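Rovamham Desktop Parts: data card

What's in it
Records and photos of used desktop computers opened up for parts and repair. Each record covers one machine and lists the case, board, memory, slots and power supply. There are 3,000 records. Of these, 1,429 have at least one photo with the side panel off.

Folders
boards/ motherboards, in or out of the case
memory/ modules and slots
cases/ panels, drive bays, fans
notes.csv one line per record

Labelling
Colour names use Canadian spelling (grey, not gray). Slots are recorded by colour and length when the type can't be read. Maker names are entered only if printed on the part. The Etumard shelf codes are kept in the column "shelf".
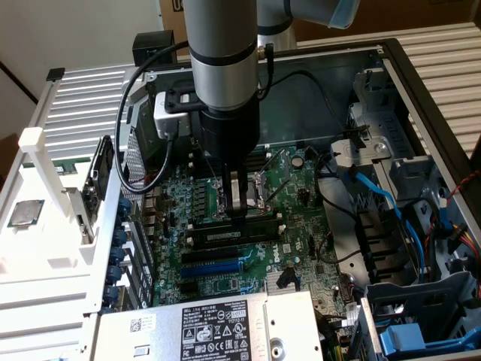 Memory is the part of the record most often filled in wrong. Enter each bank separately, and note the latches as well as the modules. On the DELL board the lower bank has a module with a white printed label, so "label" is yes for that bank. The blue expansion slot goes under slots, with its colour.

Known gaps
Laptops are not covered. Power supply ratings are missing from the Vasseur batch.

Updates go up on Monday.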